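**Snack Packers and Sorters - Fidley Street Workroom**

We pack snack boxes, and we need more hands! The season picks up in February and we'd love to have a few new people settled in at the tables before then. If you like small, steady, tidy work and you enjoy the feeling of a full bin going out the door, please read on.

## Who we are

Fidley started with one long table and a stack of boxes for a single office. Today we put together snack boxes for break rooms, school staff lounges, clinics and a couple of very hungry print shops. Our biggest regular order is the Wellness box (more nuts and dried fruit than you might expect, plus one crunchy thing, always), followed by the Elby, a smaller mixed box that goes out to people working from home. Last February we sent out 1292 boxes, our best month so far, and we were all pretty proud of it.

We're still a small shop. You'll know everyone by the end of your first week, and everyone will know how you take your coffee.

## What you'd be doing

Most of the job happens at the worktables. Snack pouches come to us in cartons, get emptied out onto the tabletop, get looked over one at a time, and go into bins by flavor. From the bins they go into boxes. It sounds simple and it mostly is, but there's a knack to doing it neatly, and we really enjoy teaching it.

On a normal shift you would:

- open cartons and spread the pouches out on the table so that each one can be picked up cleanly
- check the front and back of every pouch for splits, smudged dates and bad seals
- sort good pouches into the plastic bins, label side up when there's room
- set aside anything puffy, flat or leaking for the returns shelf
- fill boxes from the packing card, tape them, and stack them on the cart (no more than 40 to a cart, please - the ramp is steeper than it looks)
- wipe down your table at the end of the shift and put the empty bins back under the window

Flat pouches are a bit of a subject around here. They slide under each other, they stick together at the corners, and if you grab two at once you'll come up one short in some other box later on. So we take them from the top of the pile, one at a time, and we don't dig. The shiny wrappers are the worst for this! New packers usually want to go fast right away. Please don't. Speed shows up on its own after a couple of weeks, and a careful packer is worth a lot more to us than a quick one.

The wavy chips get their own bin and their own layer at the top of the box. They don't like having anything set on them. You'll hear this more than once.

## The room

The workroom is on the ground floor at the back, past the loading door. It has good light in the mornings, a radio that gets two stations well, and a long row of hooks for coats. We keep the temperature on the cool side for the chocolate's sake, so bring a sweater. The main tables have wooden tops, which we're fond of - they're easy on the wrists and they clean up nicely with a damp cloth. Please don't cut tape directly on them. There's a mat for that.

There's a kitchen corner with a fridge, a microwave, a kettle and a big shared shelf. Anything on the shelf is yours to eat. Anything on a packing table isn't, even if it's dented.

## Hours and pay

We have openings on two shifts:

**Morning:** 7:30 to 11:30 a.m.
**Afternoon:** 12:30 to 4:30 p.m.

Each shift runs five times a week, so you'd be working 20 hours. A few people do both and have a full-time week, and we can talk about that once you've been here a month or so and know whether you like it. We don't run nights and we don't have an on-call list.

Pay is hourly and goes out every two weeks. The exact rate is on the sheet we send with the application form, and it's the same starting rate for everyone on both shifts. It goes up after your first three months. New packers who stay through their first full year also get a $900 bonus, paid all at once with that pay period's wages.

You're paid for training, for setup, and for cleanup. You also get a paid fifteen-minute break in the middle of each shift, and we do stop for it. The whole room stops.

## Who we're hoping to hear from

You don't need warehouse or food experience. Some of our best packers came from child care, hair salons, libraries and bakeries. We're looking for people who:

- notice small things, like a crooked label or a seal that isn't quite closed
- are comfortable standing or perched on a high stool for most of a four-hour shift (either is fine, and most of us switch)
- can lift a carton of snacks from a cart to a table; they're bulky more than heavy
- can read a packing card in English, with help as needed in the first weeks
- will speak up when something looks wrong, even if the cart is already loaded

If standing, lifting or small print is difficult for you, please apply anyway and tell us what would help. We've raised tables, lowered shelves and printed the cards in large type before, and we're glad to do it again.

One thing to think over before you apply: we handle peanuts, tree nuts, milk, wheat, soy and sesame every single day. The pouches are sealed, but they do break now and then, and we can't promise a clean room for anyone with a serious allergy.

## Your first few weeks

During your first week you'll share a table with somebody who has been here a while. You'll sort only, no boxing, and you'll get to know the bins. In the second week you'll start on the Elby box, which has the shortest card. The Wellness box comes after that, whenever you feel ready for it. It has a lot of pieces and one awkward jar.

We do a quick check of finished boxes at the end of each shift. Everybody's boxes get checked, including those of people who've packed for years, and mistakes get fixed right there at the table with no fuss. Ask as many questions as you like. We've all packed a box with two of the same thing and none of the other!

## How to apply

Pick up a form at the front counter of Pruvost Hardware, two doors down from us (they've kindly kept a stack by the register), or knock at our loading door between 8:00 a.m. and 4:00 p.m. and ask for one. You can drop the finished form through our mail slot at any hour.

The form is one page. Tell us which shift you'd like, when you could start, and a little about any job, paid or not, where you had to keep things in order. We don't need a resume, but you're welcome to attach one.

We'll invite people in for a short visit - half an hour, at most - where you'll see the workroom, meet whoever is on shift and try some sorting for yourself. Wear closed shoes and tie back long hair. You'll get a hairnet at the door, and you'll go home with an Elby box whether or not the job turns out to be a good fit.

We read every form and we answer every one, usually inside of two weeks. Come and pack with us!

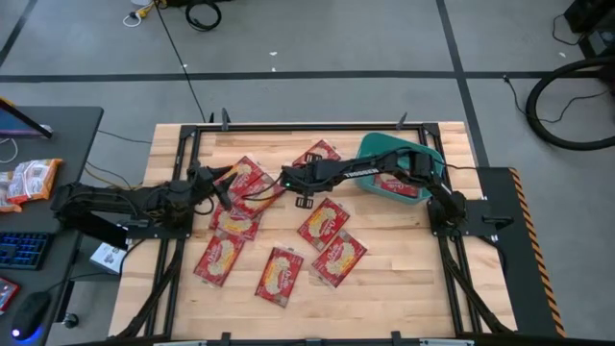

If you've applied before and we didn't have a spot, please do try again. Just write "second time" at the top of the form and we'll pull your old one, so you only have to fill in what's changed. Both shifts are open until we've filled them, and the notice on the loading door will come down when that happens.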